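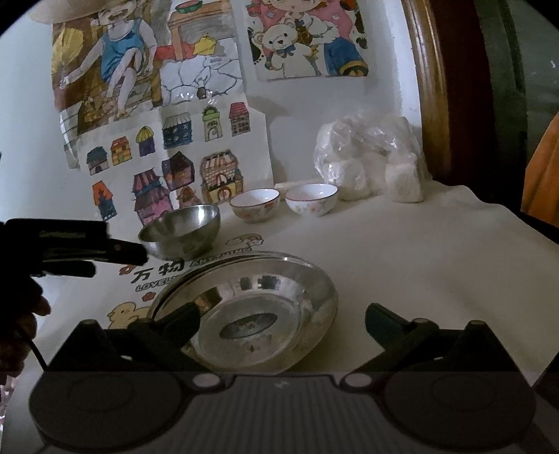

**Tune of the month: No. 10 from the Bondunen Book**

Jul 22, 2024

Our tune this month is the tenth in the Bondunen Book, a handwritten collection of 29 dances for a single melody instrument. It is in G minor, in triple time, and should take a little under two minutes with all the repeats. The part is written for descant recorder but sits comfortably on the flute, the oboe and the violin. A version for B flat clarinet is in the download folder, as is one for treble recorder, put up a fourth.

The book takes its name from the farm where it was kept, a few miles outside Dretum. Whoever wrote it out left no name on it. The same hand runs through the first 22 tunes, and a second, more hurried hand takes over for the rest. Most of the pieces are polskas, waltzes and marches of the kind that village fiddlers played at weddings. A few have titles, usually a place or an occasion. Ours has none, only the word "slowly" above the first bar, and that word has been crossed out and written in again.

It is in two halves of eight bars, each repeated. The first half stays close to home and hardly moves outside the range of a sixth. The second half opens in B flat major and climbs to the top G, then comes down by step over four bars and ends the way the first half ended. Players who know the third tune, which we printed last September, will recognise the closing phrase. It is the same apart from the last two notes.

**How to play the rhythm**

The written rhythm is plain: a crotchet and four quavers in most bars, with a dotted figure at the start of bars 3 and 7. In the polska tradition the three beats are not all the same length. Some players shorten the first beat and lengthen the second, others do the reverse, and it varies from one valley to the next. We don't know what was usual at Bondunen. Our recording plays the beats almost evenly with a slight lean on the second. Try it straight to begin with, and add the lean once the notes are safe.

We suggest a metronome mark of 92 to the crotchet. It can go slower. Much faster than that and the dotted figures turn into triplets and the tune starts to sound like a waltz.

**Breathing**

String players can skip this part. On the flute and the recorder the second half is awkward, as the line comes down without a rest and the obvious place to breathe, after the minim in bar 12, arrives too late for many people. There are two ways round it. One is to take a quick breath after the first quaver of bar 11, clipping that note short. The other is to leave out the last quaver of bar 10 and breathe there. We prefer the first, and have marked it in the part with a comma in brackets. If you are playing the tune with somebody else, agree to breathe in different places and the gap will hardly be heard.

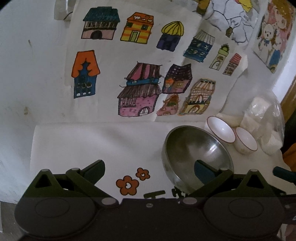

The repeat of the second half is a good moment to change something. Play it softer, or add a turn on the long note in bar 12, or drop the octave if your instrument allows. Flute players who go down the octave will find bar 14 lies too low, so come back up at the start of bar 13. The manuscript has no ornaments at all, but it would be odd if nobody had ever played any. Three that suit the style are written out on the second page of the part. They are only suggestions, and beginners can leave them alone.

**A note on the sources**

The only printed edition we have used is the one from Kuhlmann, which has been out of print for some time. It is clearly set out and mostly faithful, but it differs from the manuscript in our tune at two points. In bar 6 Kuhlmann prints an F sharp where the manuscript has a plain F. The sharp makes the bar sound more like an ordinary minor key tune, and we think it was added by the editor. In bar 15 the edition gives two equal quavers and the manuscript has a dot after the first. We have followed the manuscript in both places and put Kuhlmann's readings in small notes above the stave. If your ear is used to the F sharp from older recordings, by all means keep it.

There is also a variant of the tune in a collection from Banberg. It is a tone higher, in A minor, and its second half is shorter by two bars, with the long descent squeezed into half the space. It is possible that the Banberg version is the older one and that the extra bars were added to fit the dance. It may equally well be that somebody misremembered it. We will print the Banberg version later in the year so that you can compare them.

**Playing it together**

The manuscript has a melody only. Several readers have asked for second parts, so this month's download includes an easy one. It keeps to long notes in the first half and follows the melody a third or a sixth below in the second. It works with any two instruments at the same pitch. Chord symbols are printed over the melody for guitar or accordion: G minor and D for most of the first half, then B flat, F and C minor before coming back. The C minor chord in bar 13 can be left out if it causes trouble.

**Files**

The folder for this tune contains the following:

- melody in G minor, 2 pages
- melody for B flat clarinet
- melody for treble recorder
- second part, at concert pitch
- recording at full speed, with repeats
- recording at a slow practice speed, without repeats
- accompaniment only, at 92

The accompaniment track starts with two bars of clicks. On last month's track the clicks were too quiet to be of use, and this has been put right on both.

One correction to last month's march: the natural sign in bar 9 of the clarinet part should be on the second note and not the third. A corrected copy has replaced the old one. If you printed yours early, a pencil will do.

Next month's tune is No. 17, a waltz in D major, which is a good deal easier and has plenty of places to breathe.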